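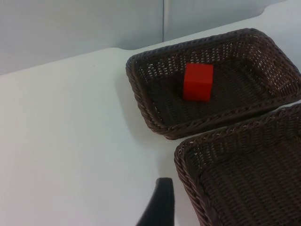
Page last changed: Sun 30 December

Vachon tabletop arm, reviewed after a long stretch of tidying

I have wanted a machine to pick up after me for most of my adult life, and I suspect plenty of you reading this have too. So when Vachon put their small tabletop arm on sale for $2580 and started talking about chores, I cleared a corner of the workroom and ordered one. It has been here since May. I've grown fonder of it than I expected to, and I'm still doing all my own dishes.

Let me start with setup, because the box is heavy and you'll want a clear afternoon. The base clamps to a table edge with two screws, the power supply sits on the floor, and the software (it's called Brudemia, and it runs on a laptop) walks you through the first movements very patiently. My table is a plain white one and I would recommend the same to anybody. On the patterned cloth I tried at first, the camera got confused about where things ended. Plain white, good even light, and the trouble mostly went away.

The gripper fingers are black and smooth, with rounded tips, and narrow enough to reach down inside a shallow tray. I was worried they would snag on things. My favorite practice setup is a pair of dark brown wicker trays, the sort you might put rolls in, with a red block in one and nothing in the other. You ask the arm to move the block across. A toddler would find this dull. I have watched it for whole evenings with a cup of tea going cold beside me!

And on that job, it's good. A bright red block on dark brown weave is easy to find, it has flat sides to hold, and it doesn't mind being squeezed. The rim is the part I'd keep an eye on. Those thick braided edges stand up above the base, and in the early weeks my arm liked to come in too low and give the tray a shove, which moved the tray, which meant everything it had worked out was now a little bit wrong. The fall update fixed most of that. It lifts higher now before crossing from one tray to the next, and it will look again if the tray has shifted.

Now for chores, which is why you're here. I tried it on a fair number of them, and I'll tell you how they went.

Sorting small hard things is the best of the lot. Clothespins, wooden blocks, bottle caps and spools of thread all went into their trays without much help from me. It's slow, mind you. A tray I could empty in the time it takes to hum a verse of something keeps the arm busy until I've gone and made lunch. If you can walk away and leave it, that matters less than you'd think.

Socks were a mixed bag. It can pick one up and drop it in a basket, and that is a real thing to have on a laundry day, but pairing them is past it and folding is so far past it that I stopped asking. Washcloths came out as a sort of pile with ambitions. Silverware did fairly well when the pieces lay apart and badly when they were nested, and I wouldn't let it near a good glass.

The limit on weight is 700 grams, and I'd stay well under that. A full jar of jam made the wrist sag in a way I didn't care for.

I also took it over to a little packing shop in Fistley that does gift boxes, to see what it would make of a real working day. They were very kind about it. It placed soap bars into trays quite nicely for most of a morning, and then the soaps changed to a shape it hadn't seen and I had to sit down and teach it again. The shop folks said they'd want it faster and they'd want it to ask for help sooner when it was stuck - I agree on both counts, though the second bothers me more. Mine will try the same poor grab 6 times before it gives up.

For comparison, I had the cheaper Dutumbridge arm on loan for a while. It's quieter and prettier, and the clamp is better made. But its software is a chore all by itself, and it missed small objects often enough that I was hovering over it the whole time.

A few smaller notes. The fan is audible from the next room. The power cord is short, so plan for an extension. The rubber on the fingers picks up lint after socks and needs a wipe with a damp cloth, or the grip gets slippery. Customer service answered both of my emails, the second one with a very thorough drawing.

Would I buy it again? For tinkering and teaching, and for the plain pleasure of watching a machine learn to move a block between trays, yes, I would. If you want your house picked up, keep your money in the bank for now and look again in a couple of years. Mine is staying on its white table, and I'm going to try it on the button jar next.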